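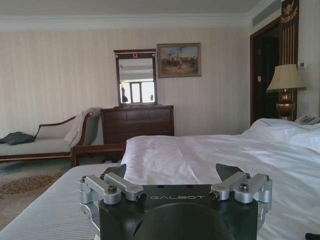 Four nights at the Kollham

I finally got around to putting up a page for our trip to Umgate, which was back in January, so please don't scold me. We stayed four nights at the Kollham, a hotel up the hill from the harbor, and I am still thinking about that bedroom. You know how some rooms are all gray carpet and a desk you never use? I wanted to move in!

We got the room at 187 a night instead of the usual 200, for no reason I could work out (I didn't ask). Breakfast was extra and worth it – the rolls came from Peixoto, the bakery across the street, and I ate far too many of them.

A few notes for those of you who asked about the room:

The bed. White duvet, white pillows stacked up at the head, and it was rumpled. I can't leave a bed alone. It was soft without swallowing you, and I slept like a rock every night except the first one, when the wind got up.

The chaise. My favorite thing in the whole place! Light beige seat, curvy scrolled back with reddish-brown wood along the edge, very grand. I had big plans to lie on it with a novel. You can judge from the dark gray heap at one end and the white towel over the arm how that went – it was the handiest spot to drop things, and I am who I am.

I've been looking for a chaise like it ever since. The closest I've found was at Barkonby, the secondhand furniture place out by the highway, and they wanted 2,000 for it with a wobbly leg. I sat on it for a good long while anyway. If you see one for less, write to me, even if the fabric is awful, I can live with awful fabric for a while.

The harbor walk and the old lighthouse get their own page once I've sorted through them all.

Page added Sep 2, 2026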